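# Ivano wants 3000 shelf-picking examples, and I'm in the thick of it

JAMMONT, August - I run data gathering at Ivano, and I've been asked to write this one myself, so please forgive the lack of polish! The short version: we've started building Randach, an open collection of recorded shelf work for teaching robots to fetch, hold and put away everyday stock. We're sharing the first 2000 recordings this month.

Each recording is one go at one small job. An operator guides the robot's arms and hands through it, we save what the cameras and joints report, and someone writes a line on what was being attempted. Fumbles stay in (I had to argue for that one). A system that only ever sees tidy grasps hasn't much to go on when a bag slumps or a box is further back than it looked.
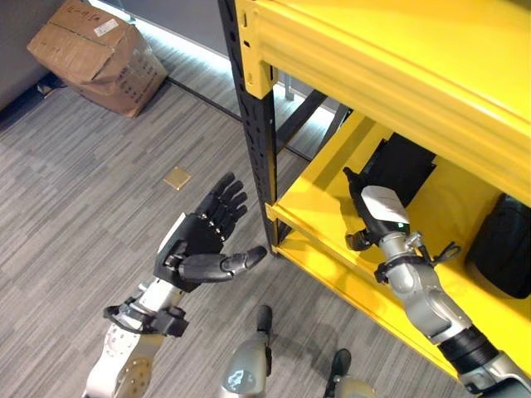

*Reaching into the lower level of a yellow shelving unit, with the other hand held open, palm up.*

Reaching under a shelf beam is a fiddly business. You've got to bring the hand in low, keep the knuckles clear of the metal and still leave room to close the fingers. Our operators say it's the job they'd most like a break from, and it's also the one our partners at Khương keep asking for more of - so guess who's winning.

We save wrist views alongside the head view, blur and all. They're not pretty, but up close they show where a fingertip is in relation to the shelf, and the head camera often can't manage that once the arm is in the way. 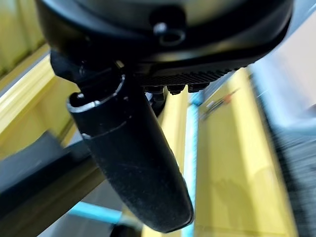

## What's in the first release

- 2000 recordings, each with its written line
- 10 kinds of job, from single-hand picks to two-handed lifts
- head and wrist views, plus joint readings
- failed attempts, marked as failed

We've recorded more than 3735 attempts so far, but plenty still need their notes checked. The target for the full collection is 3000 checked recordings, and I'd like us there before winter.

Next up is bin work: curved parts standing on edge, with card between them. 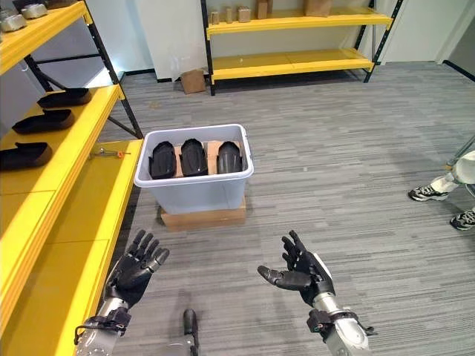 *Black curved pieces held upright by cardboard in a storage bin, with both robot hands raised in front.*

Research groups and small firms can ask for access through the Randach page on the Ivano website. If you've got an awkward item you'd like to see included, send us a note with its size and weight - we do read them all, and I'm usually the one who replies.

**About Ivano:** We're a robotics company based in Jammont, working on handling systems for stockrooms and workshops.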